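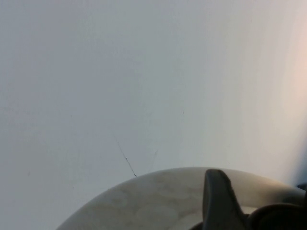
The Tirkham Code is a voluntary code of practice for robotic arms that handle cookware in domestic and shared kitchens. It covers the gripper, the wrist camera and the conduct of the person supervising the work. The code takes its name from the town of Tirkham, where its first draft was agreed. It is maintained by the Dilta Institute and runs to 9 sections.

Background

The first draft was prepared by Aniela Tomaszewski and Rūta Rätsep after a survey of 345 kitchens. Earlier guidance had dealt mainly with factory cells and said little about tiled worktops, polished metal or hinged and wire handles. A revised text, edited by Recep Yalçınkaya, added rules on lids.
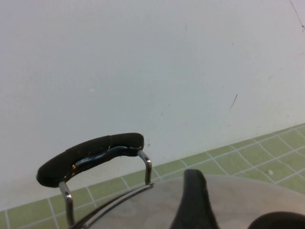
Tirkham, May

The section on lids requires that a lid be approached from the side of its handle and at reduced speed. Fingertips must be inspected before each session and replaced when worn. An operator must remain within reach of the stop control throughout — remote supervision alone does not meet the code.

Polished vessels are treated separately. Reflections can mislead a camera about the position of a rim, and the code therefore asks for a second view before the gripper closes. Pots used in trials must be empty unless the trial plan states otherwise.
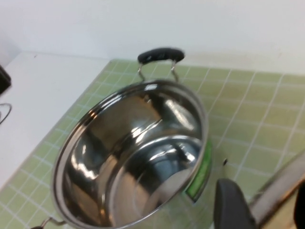 An empty stainless steel pot on a tiled worktop, with a gripper finger close to its side.

Reception

Godfrey Bakilana has criticised the record-keeping rules as too heavy for small workshops. Pastico, a kitchen equipment firm, adopted the code in full except for the section on storage of camera recordings.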